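Gruvent Workshop Notes
Home > Guides > Arms > Two-arm table sorting

Setting up a two-arm pick-and-place table
Updated 2/17/21

This guide covers table layout, gripper height and the first tray test. It assumes both arms are bolted down, powered and homed, and that the Drunar control script runs without errors.

1. Prepare the surface
Use a matte gray top. Glossy paint produces highlights that the wrist cameras read as edges. Set the lights high and check the view from each wrist before going further.
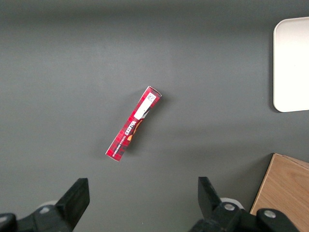

Start with flat, light cartons. A slim box should be gripped across its narrow side, so rotate the wrist to match the box angle before descending. Stop 30 mm above the table, confirm the angle, then lower at slow speed.

2. Divide the work area
Give each arm its own half of the table and mark the tray as shared space. Only one arm may enter shared space at a time. In the Drunar config this is the zone_lock setting, and it is off by default - turn it on.

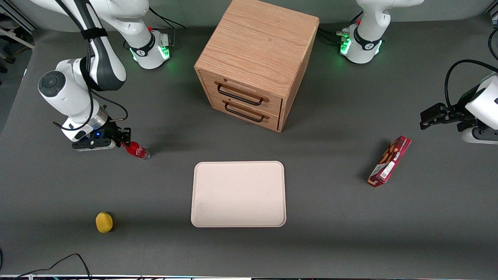 Keep tall items toward the back, between the bases. Enter their height in the collision map and add a margin. The waypoint file we use at Vuvcombe has 191 entries, most of them for clearing corners.

3. Run the tray test
Place a bottle on its side and command a transfer to the tray. Set the dwell after release to 500 ms. If the bottle rolls, lower the release height in small steps and repeat.

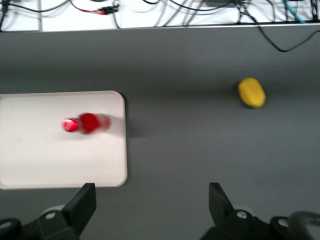

Wrist view: red bottle on the white tray, gripper fingers open.

Save the working values under a new profile name. The log viewer stops loading at over 654 lines, so clear it between runs.

Next: Cable routing at the base
Previous: Homing both arms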